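Dry Goods Storage in a Small Kitchen
26/04/2026
By Loan Phan

These notes cover flour, rice, pulses, sugar, oil and spices kept in ordinary cabinets, in a kitchen without a cellar or a separate pantry. They assume shopping in modest quantities and a supply that turns over. Long-term storage in sealed buckets is a different subject and has different rules.

1. Pick the cabinet by temperature

The cabinet beside the oven is convenient and usually the worst place for food. Put a cheap thermometer in it while the oven is on and read it when the meal is done. Do the same in the cabinet above the refrigerator, which collects warm air from the coils. An inside wall, low down, away from the dishwasher vent, is normally the coolest spot available.

Give the cool cabinet to whole-grain flour, nuts, brown rice and oil. White rice, dried beans, sugar and salt tolerate more heat and can take the poorer shelf. Spices belong in the dark as well as the cool; a rack over the stove fades paprika in a season.

2. Measure before buying containers

Measure the shelf depth with the door closed against the tape, then subtract the hinge. Face-frame cabinets also lose width at the opening, so a container that fits the shelf may not pass the door.

Square containers waste less space than round ones. Choose a lid that can be lifted with one hand and a mouth wide enough for the scoop you own. I use Zostari boxes with a clamp lid in two heights, and the taller one takes a full bag of flour with a little headroom. The gasket comes out for washing. Let it dry completely before it goes back in the groove, or the groove will grow mildew under the rubber.

Screw-top jars seal well if the threads are clean. Sugar in the threads is the usual cause of a lid that feels tight and leaks.

3. Empty, wash, dry, refill

Pouring new flour on top of old flour leaves the oldest portion at the bottom permanently. Tip the remainder into a bowl, wash the container, dry it, put in the new flour, and return the old flour to the top. For rice and beans the same order applies, but a dry wipe is enough between washes.

Drying takes longer than it looks. Towel the inside, then leave the container upside down on a rack with the edge propped up so that air can enter. Overnight is sufficient in most weather. In a humid spell, stand it near a fan.

4. Label the right things

A label needs the name of the contents, the date of filling, and the cooking ratio if you tend to forget it. Masking tape and a soft pencil hold up better than most pens, and both come off cleanly. Put the tape on the body of the container — lids get swapped.

For flour, copy the protein figure from the bag while you still have the bag. It is printed per 100 grams on some packages and per serving on others, so write down which. For beans, note the variety. Old beans of two kinds mixed in one jar will not finish cooking together.

5. Moths and weevils

Inspect what you bring home. Webbing in the corner of a bag, clumps held together by fine threads, or small holes in the paper are grounds for returning the item. If the contents look clean but you have had trouble before, freeze the bag for five days inside a second, sealed bag. Let it come back to room temperature before opening it, so that moisture condenses on the outer bag and stays out of the flour.

When an infestation is found:

- Take everything off every shelf in that cabinet.
- Discard any open paper or thin plastic package. Moth larvae chew through both.
- Vacuum the shelf-pin holes, the back corners and the underside of each shelf, then empty the vacuum outdoors.
- Wipe down with hot soapy water and dry with the doors open.
- Check the pet food. It is a common source and often sits in another room.

Pheromone traps catch adult males and tell you whether the problem continues. They do not clear it. Bay leaves have made no difference in my cabinets.

6. Oil

Buy the size you can finish. Oxygen in a half-empty bottle does more harm than the calendar date does. If a large can is much cheaper, decant it into small dark bottles filled close to the neck and keep the rest closed.

Smell the oil before each use for a week or two and you will learn the difference between fresh and stale quickly. Stale oil smells of crayons or old putty. A bottle with a sticky pour spout should be emptied and washed, spout included — the film on the outside turns rancid first and spoils the smell test.

7. Keep a short stock list

A sheet of paper inside the cabinet door works. One column for the item, one for the lowest amount you want on hand. When a container drops to that level, mark the line. Before shopping, copy the marked lines only.

The Ninh layout, which sorts the list by shelf in place of alphabetical order, is faster to check against the cabinet and slower to shop from. I use it for the door and rewrite the list by store aisle when I leave. In Skevbridge the bulk bins are at the back of the store, so rice and beans go last on mine.

8. Unpack in a fixed order

Cold items first, then anything in glass, then dry goods. Leave the dry goods on the table until they have been inspected and labeled. A bag of lentils put away in its store packaging tends to remain there.

Keep the receipt until the goods are in their containers. If a package goes back because of insects or a split seam, you will need it, and the item date on the receipt also settles what to write on the tape. Thermal paper fades in a warm drawer. Photograph any receipt you mean to keep.

Shopping bags pick up flour dust and crumbs in the seams. Turn them inside out over the sink and brush the corners before they are folded away, and store them outside the food cabinet. Wash by the care tag, and air-dry if the tag is missing. Check the stitching where each handle joins the body, as it usually fails before the fabric does. 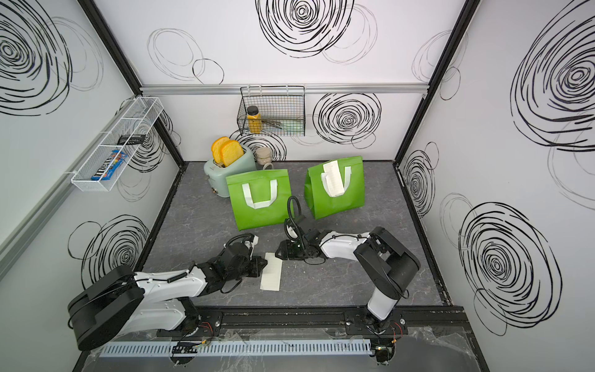

9. Shelf liner

Use a smooth liner that wipes clean. Ribbed liner holds spilled grain in the channels and has to be lifted out to be cleaned. Cut it slightly short of the back wall so that the corner can be vacuumed. Adhesive liner is difficult to remove from painted shelves; try a small piece first and leave it for a month.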